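Careers > Engineering > Simulation and Test

Roles Teams Locations How to apply

Simulation Fault Analyst, two-arm manipulation
Posted in January by Poonam Rawat 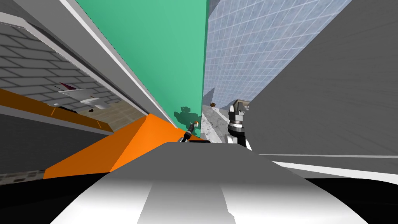 Brornora is recruiting one analyst to investigate collision faults in Clanis, our simulated kitchen environment for two-arm robots. The post is based at our Nernotstead office and is fixed term, with a possible extension.

Background to the post

Clanis is used to check motion plans before they are released to hardware. During a release check last autumn, a plan that had passed in simulation drove one forearm into a worktop on the physical rig. The emergency stop was pressed and there were no injuries. The wrist joint had to be replaced.

The review, led by Wolfram Kramer, found two separate faults. The collision shape of the worktop had been left at an older height after a model update, and the contact monitor did not report forces during the first moments after a scene reset. Either fault alone should have been caught by the release check. Hardware runs of new two-arm plans remain suspended until both are closed and the check itself has been rewritten.

The work

You will replay logged plans in Clanis, compare contact reports with the rig logs, and write up each mismatch. You will audit the collision shapes of fixed surfaces against their visible models. A large share of the time goes on start-up and reset behaviour, where the logs are thin — expect to add your own logging. You will report to Onni Kallio and agree test cases with Mamta Gautam, who is responsible for rig safety.

Fault reports are written in plain English and are read by operators as well as developers.

Requirements

— At least two years' work with a physics simulator, in any field
— Good Python and readable C++
— Experience of tracing a fault from log to cause, with a written report you can discuss
— Working knowledge of joint limits, contact forces and emergency stop circuits

Experience with the Solanki motion planner is useful but can be gained in post.

Terms

The contract runs for nearly 8 months. Hours are full time, with some rig sessions starting at 7 a.m.

How to apply

Send a CV and a fault report you have written, with confidential details removed, to Kuldeep Rana in the Nernotstead office. Shortlisted applicants will be given a replay log and asked to explain the contact events in it.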